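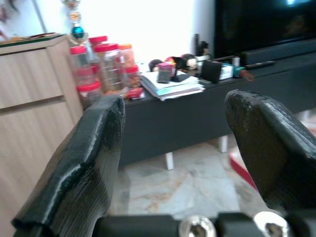
4. Recording a task by demonstration

Print this section | E-mail this section

This section covers teaching the Greltik unit a household task, either by hand guiding or with the Kestov remote handles. Read section 3 first if the grippers have been removed or swapped.

4.1 Before you start

1. Choose one task with a clear start and end. "Put the lid in the bucket" is a good length. "Tidy the living room" should be split into several tasks.
2. Leave the room as people normally keep it. Jars, papers and remotes can stay on the furniture.
3. Check the path of both arms for anything that could catch a finger or a cable, especially table braces and chair legs at floor level.
4. Open the grippers fully and press ZERO. The status light turns green.

Caution: Keep hands and loose sleeves away from the gripper fingers while the motors are on. Anyone working next to the robot must be able to reach the stop button or have a second person holding it.

4.2 Hand guiding

1. Set the mode switch to GUIDE. The arms go slack but hold their own weight.
2. Hold the arm behind the wrist. Do not pull on the fingers or on the cable above the housing.
3. Press REC and move the arm through the task at an even pace.
4. Press REC again to stop. The take is saved with the next free number.

Note: A take can hold up to 2,000 steps. If error 309 shows on the display, the take ran over and the end of it was dropped. Record it again as two shorter takes.

4.3 Remote control

Use remote control when two arms have to work together, or when the object is on the floor and hand guiding would mean kneeling beside the robot.

1. Set the mode switch to REMOTE and pick up both handles.
2. Squeeze each trigger once. Each gripper should close and open with its own handle – if they are crossed, swap the handles, not the cables.
3. Turn the head until the object and the place it should go are both in view.
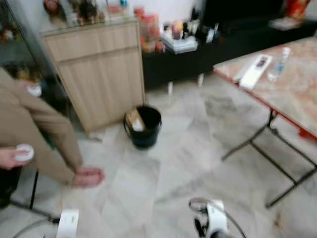

4. Ask anyone helping to step clear of both grippers, then press REC.
5. Carry out the task. If you miss a grasp, back off and try again in the same take.
6. Open both grippers, return the arms to rest and press REC to stop.

Record at least 16 good takes of each task, and shift the object a little between takes. Delete takes in which the wrist camera was blocked.

4.4 Playback

Run the first playback at speed 4 with the floor clear of people and pets. Stop at once if an arm touches furniture. Saved takes can be moved to another unit with the Antal transfer tool (section 6).

Questions about this section: Domenica Wyss, Gotum support desk.

Last updated: December

Print | E-mail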